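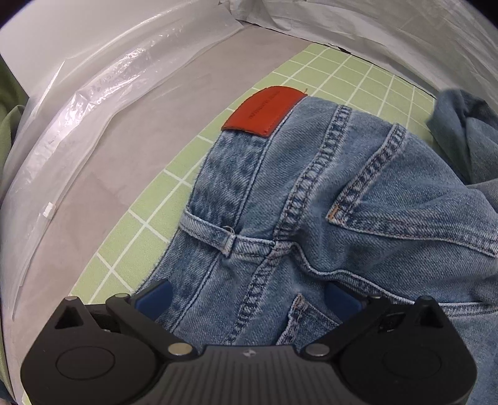
Tusamley opens its clothing mending and sorting room in March

TUSAMLEY – Good clothes deserve a second run, and starting in March there will be a room in town set up to give them one. Perkik, the neighborhood clothing exchange, is opening a mending and sorting room next to its Hurero Street shop, and we are thrilled to finally share the news!

Last year neighbors dropped off 3292 pieces of clothing with us. Of those, 623 needed a small repair before they could go back out: a belt loop coming loose on a pair of jeans, a missing shirt button, a hem that had dropped. Until now most of that work was done at home, one bag at a time.
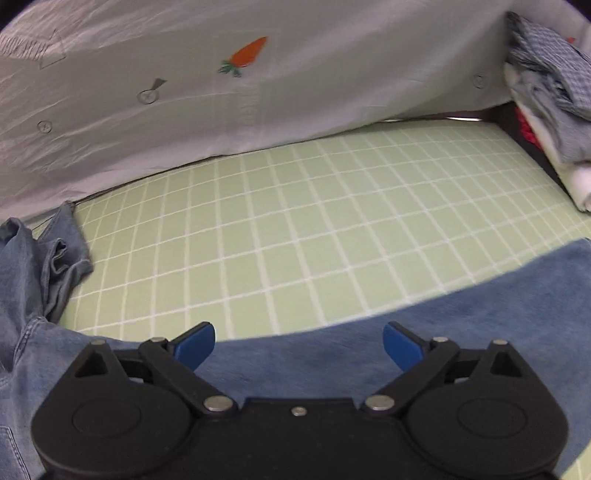

Shirts get sorted by size and folded into stacks, and anything with embroidery or a fun print goes on its own shelf, where it tends to disappear fast (we have a soft spot for vegetables). Denim has a shelf too – faded pairs are very welcome.

The room seats 15 people and will be open two evenings a month, from 6 p.m. Thread, needles and spare buttons are provided by Lappalainen, the fabric store across the street. Bring something of your own to fix, or pick a piece from the pile and learn as you go. Beginners are warmly invited, and there is no charge.

Sign-up sheets are at the Perkik counter.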